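Aguiar teaches two-arm sorting by hand.

Esberg's packaging automation unit, Aguiar, has started recording demonstrations on its two-arm workstation, with operators steering both arms by remote control instead of writing out each motion in code. The first task is sorting small toys into a bin, chosen as a stand-in for the mixed-item orders that the company's customers pack by hand.

Work on the station began in May, when the arms were still being programmed point by point. That method was fine for cartons of one size. It did poorly with items that have heads, legs and handles, where the right place to grip depends on how the item happens to be lying. Engineers spent days adjusting grasp points for a single product, then had to start over with the next one.

Under the new setup, an operator holds two hand controllers and each arm follows one of them. Joint positions, gripper openings and camera views are saved together for every attempt. Attempts that go wrong are kept too, but they are tagged and left out of the first round of training. 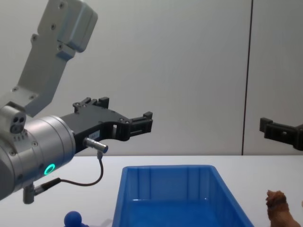
The two grippers at the Aguiar station, with a toy dog and a blue bin on the tabletop.

Olga Insaurralde, who runs the demonstration program, said the aim is to collect 4000 good attempts before the end of the quarter. The team began training a test model at 500, mainly to find out whether the recordings were consistent enough to be useful.

"The early model copied our bad habits," Insaurralde said. "If an operator paused over the bin before letting go, the robot paused over the bin. So we wrote a short guide for operators and threw out a lot of the first week."

The guide asks operators to approach from above where they can, to keep the idle arm clear of the bin, and to finish each attempt with both grippers open. It also limits a session at the controllers to 2 hours. Insaurralde said grip timing got noticeably worse in longer sessions.

A second way of teaching is being tried alongside remote control. In this one the operator puts the arm into a free-moving mode and guides it by the wrist through the motion. It gives smoother paths on simple lifts, but it is awkward when both arms have to move at once, and the operator's hands end up in the camera views. For now it is used for single-arm moves only.

Handing an item from one gripper to the other is next on the list. Recording software for the station comes from Skukedska, and an update that lets operators trim the start and end of an attempt is due before that work begins. The trained model will then be tried at Kadetti, the Esberg site that packs mixed orders.

Operators from other Esberg sites who want time on the controllers should ask their shift lead to contact Insaurralde. No programming experience is needed.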